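The brick room at Drenivmont, one February

I promised the folks who couldn't come by that I'd put up a page about the room, and it's still February, so I'm calling that on time! We moved into the upstairs space at Drenivmont at the start of the winter, and I've been a little bit in love with it ever since. Door code aside (2211, then you have to lean on the handle, and no, it doesn't open the front entrance), it's the easiest place to work I've ever had.

A few notes first for people who asked. The room came to us from Aubert, who had it as a sample store, and when they cleared out they left two shelving units and a truly ugly rug. The shelves stayed. The rug went to Utum down the hall, who wanted it for reasons of their own, and they're welcome to it.

People always ask about the brick. It's real brick, red going to brown, and I fought hard to keep it when the Stovau people came through with their paint chart. They had a nice warm gray picked out, and it would have matched the stairwell and made the whole floor look like a dentist's office. So the paint stopped at the plain wall next to it — white, same as before — and that's where the board went up. I like having both. The white side does the work and the brick side makes you feel like you're somewhere.

The ceiling was the other argument. There was talk of dropping in flat tiles to cut the echo, and I said I'd rather have the echo. White corrugated with the beams showing, that's how we got it and that's how it's staying. It does ring a bit when somebody laughs.

## Mid-morning, lights on

Fluorescents on, everybody busy, and the brick side already taken.

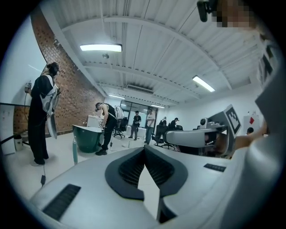 I come in early most days to get the floor clear before things pick up, and by ten I've given up on it. Cables are my weakness. I bought two of those fabric covers you lay over a cord, used one, and lost the other somewhere between the car and the stairs.

Still on my list: a hook by the door for coats, a second bin, and something for the board so the markers quit rolling off the ledge. The air conditioning is fine, thanks for asking, though I haven't been through a summer with it yet. Ask me again in July.

More pictures when I get the shelves sorted. If you're in the building, come up and say hi, and bring your own mug because we own two.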